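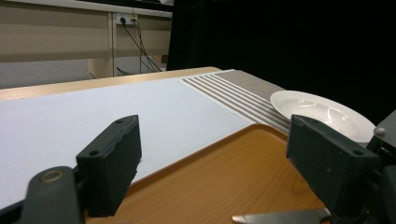
Table setting has become a subject with experts, and I have my doubts about the experts. I've been reading them for a month. They have diagrams, they have rules measured in thumb joints, and they all write as if a guest might faint over a badly placed fork. Meanwhile my own starting point is a wood-grain tray with a knife on it, a white plate and a striped placemat, and I'd like someone to tell me which of those four things I could drop without anyone at dinner noticing. Short thread, some grumbling.

First claim: you need a tray. The guide I was sent (by Ye-ji Moon, who means well and owns a lot of trays) says to carry everything for one place over on a tray, set the tray down to the left, and lay the place from it. One trip, no clatter. Fine. I have two hands and a kitchen nine steps from the table. I have never once thought, if only these forks had a vehicle.

I'll give the tray this much. If it has a raised rim, the knife doesn't slide off when you tip it. That's a real feature. I dropped a handful of cutlery on the stairs in October and the dent is still in the tread.

Second claim: the tray stays on the table until the last piece is off it. Why? It takes up the room where a second person would sit. The guide's answer is that you can "check your work against what remains." What remains is a knife. I can see it's a knife. I know where knives go.

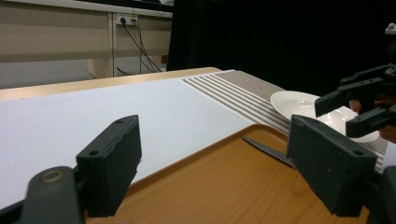
Photo: Ro-un Sun

Speaking of which, knives. Every guide says the knife goes to the right of the plate with the blade turned in. I've got no quarrel with that one, I was raised on it. What I don't buy is the history that always comes with it, the one about showing your neighbor you mean no harm. I've seen it repeated on more pages than I can count and not one of them says where it comes from. Put the blade inward if you like how it looks. I do like how it looks.

Then there's the camp that lays the knife across the top, above the plate. Chang-ho Seo swears by it for narrow tables. I tried it at home for a week. It frees up space at the sides, sure, and then you reach over your own food to pick the thing up. I went back.

Third claim, and this one got me annoyed enough to start typing: cutlery should be "matched to the linen." The Geum leaflet says so twice. It came in the box with my placemats, so you can guess whose linen they want it matched to. 24 pages, 3 of them about stripes.

Stripes, according to Geum, must run toward the diner. Never across. Across "interrupts the meal." I have turned my mats both ways and eaten the same soup on them. The meal wasn't interrupted. The phone rang, that interrupted it.

What I will say for a striped mat is that it shows up a crooked plate. On a plain white table you can be an inch off and never know. On stripes you see it right away. Whether you want to see it is up to you. Kyung-tae Yeom says it makes him straighten plates all through dinner and his wife has banned them.
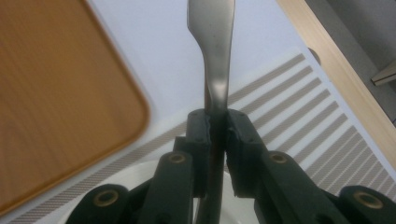 Back to the leaflet. Page 11 tells you to hold every piece by the narrow part and never touch the end that goes in the mouth. OK, yes. That is correct and I wish it had been the whole leaflet. My kids pick up spoons by the bowl. I've stopped them doing it maybe half the time.

Same page: polish each piece with a cloth just before it goes down. I did this for a dinner for eight. It took 30 minutes. Johannes Visser sat across from me the entire evening and talked about his boat. I asked him the next day if he'd noticed the forks and he said, what forks.

Plates next. The advice is a wide rim, because it "frames the food." A wide rim also means a smaller flat part in the middle, so you get less dinner per plate and a taller stack in the dishwasher. I own wide-rim plates, they were a gift, they look nice, and I'd never buy them again. White round ones with hardly any rim do the same job. 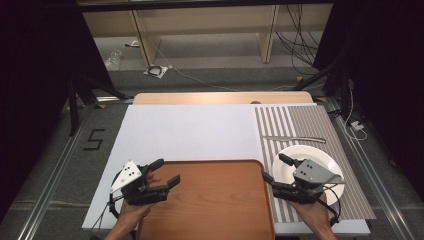 Order of work, since two people asked. Guides are all over the place on this. Lernia says mat, plate, knife, fork, glass. Bavach says cutlery first so you know where the plate belongs, which I think is backwards. The plate is the big thing. Put the big thing down and the small things have somewhere to be.

So mine is mat, plate, knife, everything else. The tray goes back to the kitchen as soon as it's empty, if it came out at all.

One thing I've changed my mind on. I used to say placemats were for people who didn't trust their own tables. Then a hot dish left a ring on ours. I now use placemats. I still don't care which way the stripes go.

Someone will reply with the Skirnovell video. I've seen the Skirnovell video. He sets a place for one in total silence and it has 892 comments, most of them about his sweater. If you learned anything from it about forks, let me know what.

Ro-un wants it on record that she likes trays. Noted. She's bringing the salad next time and she can carry it in on whatever she wants.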